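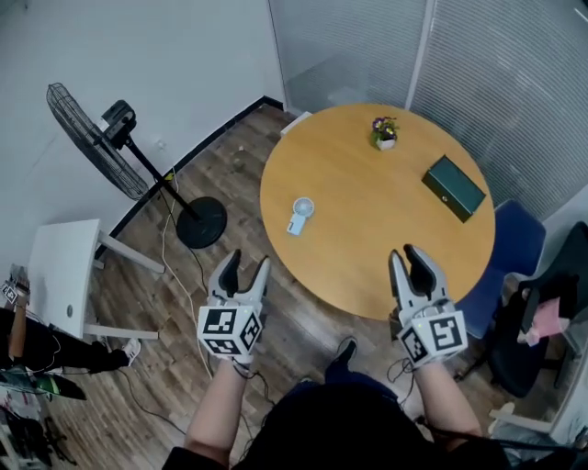
Brovgate Makers' Circle
Minutes of the meeting held November 13, 2021

The chair opened the meeting with a warm welcome to everybody, and a special one to the members who had come over from Druden in the rain. The minutes of the last meeting were read and accepted, with one spelling corrected.

1. Visit to Obeidat Robotics

Most of the time went to our visit, and gladly so. Members agreed it had been a lovely morning, and that our hosts had been very patient with our questions -- even the ones we asked twice. We were shown how a person holding a gripper in each hand can carry out everyday tasks at a table, so that a robot may later learn from the recordings. Several members had expected something much bigger and louder, and said they liked it all the better for being done at a round wooden table with a potted plant on it.

Those who tried the grippers found them lighter than they looked, though one member felt the cables took some getting used to. There was a long and friendly talk about whether handling small things is harder than handling large ones, and it was left unsettled.

A thank-you card will go to Obeidat, signed by all present.

2. Open day in December

Obeidat has kindly offered to bring the demonstration to our open day at the Ranivo Hall. Agreed with pleasure. We expect around 70 visitors, and the hall will lend us 20 more chairs. The secretary will have 100 flyers printed.

3. Other business

The tea urn is leaking again. A new one will be priced before the open day.

The meeting closed with tea -- from a kettle.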